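Print this story | E-mail this story | 19 shares | 2 comments

Search the archive Go

In Praise of the Unhurried Guest Room
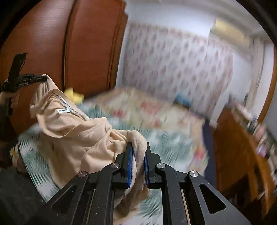
A fold of fabric, with bedding beneath.

When my sister and I were small, our grandmother's house in Arnard had a room at the back that was never used for anything but company, and I can still remember how it felt to be sent in there with a stack of towels. It was cool and a bit dim and it smelled like cedar, and the bed was so high we had to climb it. I've been thinking about that room all winter, partly on account of a long weekend I spent last October in a little inn up the road at Priltalel, where somebody had clearly been raised the same way.

The inn isn't fancy. It has 5 rooms and a porch, and the breakfast is whatever's going. But there was a lamp I could reach without sitting up, and a chair that wasn't already holding somebody's ironing, and a window that opened with one hand — and I slept until almost nine, a thing I haven't done since my oldest was born.

So I came home and took a hard look at my own spare room, which for years has been the place where the sewing machine goes to be ignored. I moved the boxes to the hall closet (they're still there, please don't ask). I bought two plain cotton sheets and a wool blanket from the Hnatiuk mill store, the one out past the feed lot, and washed them a few times over before I put them on the bed. New sheets are stiff, and company shouldn't have to break them in for you.

The pillows were harder. I like a flat one and my brother-in-law likes something the size of a calf, so now there's one of each, and people can sort it out among themselves. I also put a water glass on the nightstand, along with a couple of paperbacks I wouldn't mind losing.

My neighbor across the way, who grew up in Vunano, says her mother always left a clean dish towel folded on the end of the bed with a bar of soap on top, and that the guest took the soap home. I've started doing it too. I buy the oatmeal kind.

We have cousins coming the week after Easter, and the room is ready except for the curtains, which I hemmed too short and will have to let down again.

Print this story | E-mail this story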